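Wilstead Cell Notes
July

Thread on how we keep the toaster oven cell at Wilstead running. Mostly for whoever takes over the bench after me.

The arm runs one job: open the oven door, take the toast off the rack, close the door. 200 cycles a day when nothing goes wrong. Most of the wear is in the door, very little in the arm.

Start of shift: home the arm, check the Weldu finger pads for splits, wipe them with a damp cloth. Crumbs get into the pad grooves and the grip goes vague. Pads get swapped at 400 cycles even if they look fine.

Next is oven position. The Prudau controller stores the handle as a fixed point, so if the oven has been nudged the fingers land high and skate off. Push it back to the taught spot, then run the handle approach at 15 per cent speed and watch it the whole way.

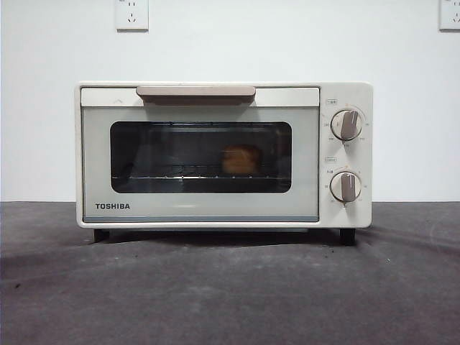
Knobs are set by hand before the first cycle. We tried having the arm turn them and the force limit kept tripping, so that program is parked for now. It's still on the controller under job 324. Please don't delete it.

If the door stops short of closed, look at the hinges before you touch the program. I lost most of a morning re-teaching the close move when the real problem was burnt crumbs packed in the left hinge. A dry toothbrush clears it.

Re-teach the rack height any time the rack has been out for cleaning. It can go back in one slot lower than before, and the fingers will drive straight into the wire. We've bent two fingers that way. Spares are in the grey drawer with the Neveo fittings.

End of shift: oven off at the wall, door left open a bit to cool, arm parked clear of it. Write the cycle count in the book – the controller loses it on a power cut.

Next job is a proper locating plate for the oven feet. Will post the drawing once it's cut.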